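Notes on the Reading Room at Zirnlow

May 30, 2026

The reading room at Zirnlow reopened to members this spring after a closure of 13 weeks. As I have served the library for some years and have had a part in its cataloguing, I set out below a short account of the work and of the present arrangements.

The collection was founded on a gift of 371 volumes from the Pai family, most of them on river trade and local farming. It has since grown to 2,000 items, including maps, parish newsletters and a run of tide tables from Unport. Until last year the only full list was a card index kept by Robel Kumsa, whose handwriting is clear but whose system of initials was known to few others. A new catalogue now replaces it – the cards themselves have been kept and may be seen on request.

Each item was checked against its card, given a shelf number and, where needed, placed in an acid-free folder. Items in poor condition were set aside for Phong Mạc, who repairs bindings at the Gisero workshop. He has returned 800 leaves of the newsletters, cleaned and flattened, and expects to finish the rest in July.

Members will find certain changes in the room. The maps are now stored flat in the drawers beneath the north window. Bags and coats are to be left at the entrance. Pencils only may be used at the tables, and a supply is kept at the desk. Copies may be made of any item printed after the founding gift, subject to its condition.

I was doubtful at first about moving the tide tables from the open shelves. Having watched several readers ask for them at the desk and receive them within a few minutes, I am content with the decision.

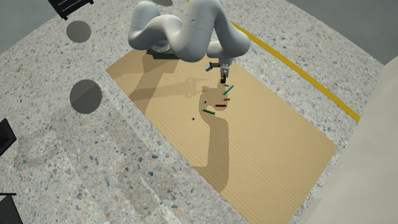

Requests for the newsletters should be made in writing until the repairs are complete, and readers coming from Unport are advised to write before they travel.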